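I have been promising a proper write-up of the July runs since, well, July. It's 14 December 2021 and I finally have a free evening and a pot of tea, so let's go!

Quick recap if you're new. I spend my working days at Podidano on a teleoperation project we call Vastisura. A person moves, the robot moves, we record everything, and then we try to get a policy to learn from the recordings without a person in the loop. The question I cared about this time was pretty narrow: does it help to train on the wrist view and the head view together, or does the head view do nearly all the work and the wrist view just make the files bigger?

I went in betting on the head view. It sees the whole table, it sees both arms, and it doesn't swing around every time somebody turns a hand over. A wrist view spends a lot of its life looking at black metal and a bit of wall. 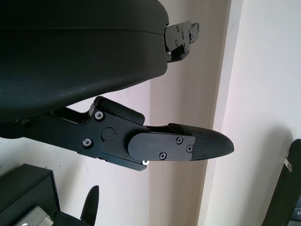

Filed under: Robot Learning

You can probably see why I was skeptical. There's plenty of gripper in there, all the way out to that carbon-fiber fingertip, and hardly anything you'd call a task. My first instinct was to throw out every stretch where the wrist had nothing but hardware and background in it, and I even wrote the filter for it (it took me most of a Friday, and I was very proud of it).

Then I trained with the filter on and with the filter off, and off was better. Huh. So I ran it again with different seeds, because I didn't believe it, and off was still better. My best guess is that the boring stretches teach the model what "not there yet" looks like. If you only ever show it the good part, it gets overconfident on the way in and closes early. I can't prove that yet, so please don't quote me at a conference.

Okay, numbers. We kept 757 demonstrations after cleaning, and trained 4 versions of the policy for the comparison: head only, wrist only, both with my filter, both without. The task was small and dull on purpose. Reach toward a black box on a white table, get the fingers over it, stop. Dark hands over a dark box is a nasty combination for a vision model, and I wanted it nasty.
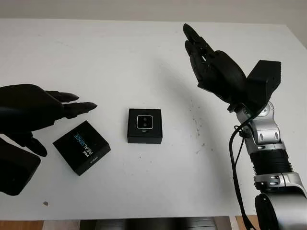 Two black hands, two black boxes, one white table.

The head-only version did better than I'd feared and worse than I'd hoped. It got to the right neighborhood nearly every time and then got vague at the end, sort of patting the air. Wrist only was hopeless at finding the box but lovely once it had. Both together, no filter, got 72 percent of the test reaches, which was the best of the bunch by a good margin. I did a little dance in the hallway.

One thing I'd do differently is shadows. The arms throw soft gray shadows across the tabletop, and I have a hunch that the head-only policy was leaning on them to judge height. That's clever of it, I guess, but it means the whole thing could fall over if you move a lamp. I'd like to redo the set with the lighting changed between sessions and see what breaks.

The other thing is training length. I stopped every run at 3,000 steps to keep things fair, and the combined version was still improving when I cut it off. A longer run is on the list. 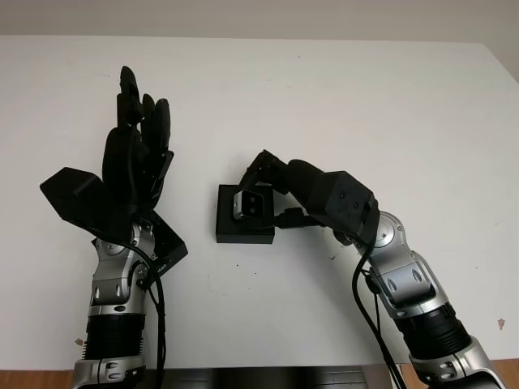
Vastisura Manipulation Team, Podidano, Dondunbridge

The pose I find hardest to get right is that last bit, with curled fingers hovering over the upper edge of the box and a little two-lensed module sitting on top. Too low and you bump the module. Too high and the stop doesn't count. Most of our failures were in that tiny slice of space, and from the head view alone a good one and a bad one look almost the same to me, never mind to the model.

Next up is Shi, our cleaned-up version of the training code, which handles the two views at different rates so the wrist can update faster than the head. I've got it loading data and crashing right after that. If you've done mixed-rate inputs and have opinions about how to line up the timestamps, the comments are open and I'd love to hear them.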